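**Sedberg, 21/09/2025.** Feltico, the home robotics company that has promised a laundry-folding machine "in time for the holidays" two years in a row, is now paying people to fold clothes in their own bedrooms. The company says it has collected 4,000 recorded folds so far and will stop when it has enough. It would not say what enough is.

The program is called Butari. Participants get a pair of hand-held grippers with cameras on them and a short list of garments, and they do their laundry with the grippers instead of their fingers. The recordings go to Feltico's office in Sedberg, where they are checked and fed to the software that is supposed to run the robot later on. There is no robot in the homes at this stage.

Arvid Viklund, who runs the program, said homes were chosen over a lab because "a lab table teaches you about lab tables." He said beds, couches and bad light were all welcome. Asked how many different homes had been recorded, he said nine. Asked whether nine bedrooms could stand in for everybody's, he said the number would grow by December.

That is a thin base for the claims Feltico has been making. Its spring brochure said the system would handle "any garment, any surface." The current garment list has seven entries, and bed sheets aren't one of them. Neither are socks, which Viklund described as "a later phase."

Chie Higuchi, who spent several years testing folding machines for a hotel laundry supplier and has no ties to the company, has read the program's public notes. She said a person holding a gripper still brings a person's judgment to the job. "You see the sleeve is caught and you fix it before you've even thought about it. The recording has the fix in it. Whether the software learns when to do it is another matter, and I don't see that they've tested that."

She also questioned how the recordings are sorted. According to the notes, each one is marked usable or not usable by a single reviewer. Failed folds are thrown out. Higuchi would keep them, and would want a second reviewer on at least part of the pile.

Jackets are the hardest item on the list, according to Viklund, and the one participants complain about most. The pay is the same for a jacket as for a dish towel.

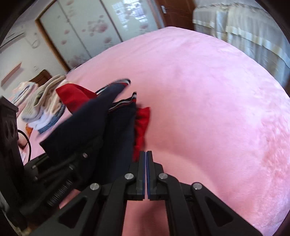 *Butari recordings on a bed with a pink cover, with folded clothes at the back and a jacket laid out flat in the second view.*

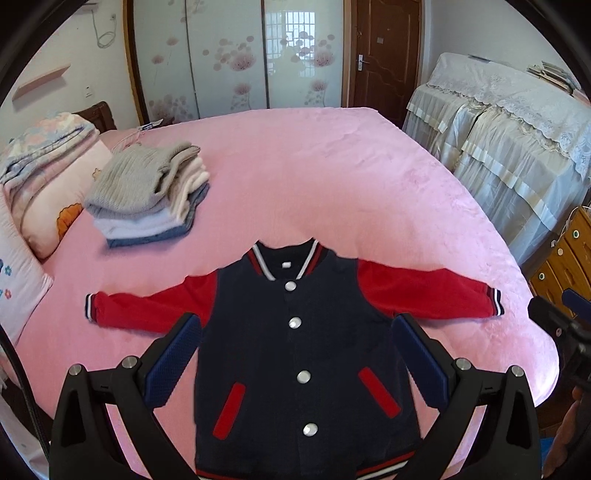
Nermin Akyol, who signed up in the first group, said she quit after four sessions. The grippers made her wrists sore, she said, and she was never told which of her recordings had been accepted. Feltico confirmed that it doesn't give participants that information but said it was "looking at" a change.

The company has also not published any result from a machine working alone. Viklund said a trial was planned at the Kvam test site before the end of the year, with garments the system has not been shown. Reporters would be invited, he said, though he wouldn't commit to letting them bring their own shirts.

Sign-ups for the next group are open to adults in Sedberg. Participants must return the grippers at the end.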